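Stop counting the takes

Jolán Tóth
16 October 2023

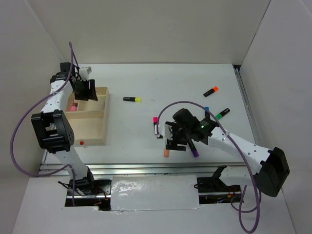
Highlighters, a divided wooden box and the two arms. The sorting task at Ilthorpe.

Every meeting about our data starts with the same number. How many. As of this morning it is 1863 takes of the sorting task, and when I read that out people nod and write it down and we move on to the budget.

I think it's the wrong number and I've thought so since February.

The task, quickly. Highlighters on a white table, different caps, a wooden box with dividers. Two arms, each with a gripper. A person drives the arms, the markers go in the box, we save the whole thing and a model learns from it. Dull work. I like it more than I should.

We were asked for 200 takes a week per operator. Fine, a target's a target. But set a target like that and watch what happens to the table. People start laying the markers out in ways that are easy to pick up. Nice gaps, all within reach, barrels pointing the same way. Not cheating, I did it myself for most of a month before I noticed. Your hands just want to finish. And then you've got hundreds of takes that are really one take, over and over, with the colours swapped.

The model trained on those looked great on our table and fell apart on anybody else's. We sent it to the Trostora office, where they threw the pens down however they landed, and it went for the first one, missed, and kept missing the same way. Embarrassing call, that one.

So I went back through everything we had. Took me far too long, should of been a script. Out of the 1863, I marked 369 where the start was properly messy – markers at odd angles, one close to the box wall, one sitting where an arm would have to reach under the other. We trained on just those. It did better at Trostora than the full set did. Not a lot better. But better on a fifth of the data, and I'd have expected that to be the end of the argument.

It wasn't. The reply from Emomia, who pay for a good chunk of this, was could we get the 369 up to the old total by spring. Same centre of gravity, same number at the top of the page.

I get why. You can put a total on a slide. You can't put "the pens were in a weird spot" on a slide, or you can but it doesn't look like progress. And there is a fair case for volume, I'm not pretending otherwise. If your operators are careless in enough different ways you get variety for free, and some of the big collections probably work like that. Ours is small. Same room, same table, same handful of people with the same habits. We don't get variety unless somebody makes it.

My other gripe is the mistakes. Our rule was bin any take with a drop in it. 1357 kept, the rest gone from the training folder, that was an earlier cut and everyone was proud of how clean it was. But a dropped marker that gets picked up again is the most useful thing on the drive! It shows what to do when things go wrong, and things go wrong constantly. A model that has only ever seen clean grabs has no idea what comes after a bad one. Why would it.

The Buthelezi people keep their drops, and tag them. Costs the operator a button press. I asked for the same here and was told it would muddy the success rate. The success rate of the humans! Who is that for?

What I'd like instead, and I've sent this round twice. Scatter the markers before each take, badly, and have someone other than the driver do the scattering. Keep the recoveries. Pay operators by the hour, never by the take, because by the take you are paying for the easy layout whether you mean to or not. And report how different the starts are from each other, even with a rough measure, next to the total. I'd take a bad measure of the right thing for now.

It will be slower. A messy table takes longer to clear and is more tiring to drive, your shoulders know about it by lunch. The weekly figure will drop and someone will ask why. I'll tell them, and they can write that down aswell.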